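Why does your voice sound odd on a recording?

Everybody has done it. You record yourself reading a poem, press play, and out comes a squeaky stranger who has stolen your words. Grown-ups hate it too, including the ones who never stop talking.

When other people hear you, your voice reaches them through the air. A recording picks up the same thing.

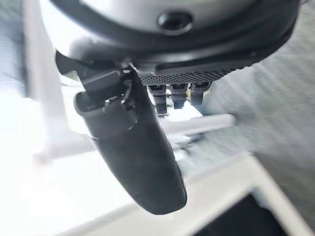 So why does it sound different to you?

When you speak, some of the sound travels to your ears through the bones of your skull. Bone is good at carrying low sounds, so inside your own head you seem deeper and grander.

Try it: put your fingers in your ears and hum. Loud, isn't it? That is your skull at work. Now stop, people are trying to eat.

Fernmont Young Science, page 5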